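Teaching two hands to agree

Most planners treat a pair of arms as two separate problems. Gestik, the new control software from Tundmont, solves for both at once, and wow, does it show! Eino Nurmi and his team rewrote the tracking layer in May, and a plan now takes 18 milliseconds, down from 49.

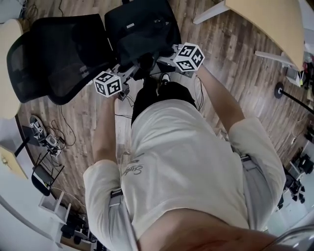 Nurmi's favorite part is the replay tool, which lets you scrub through a recording and see exactly where the left and right paths drift apart. Next up is a cleaner way to label grasps.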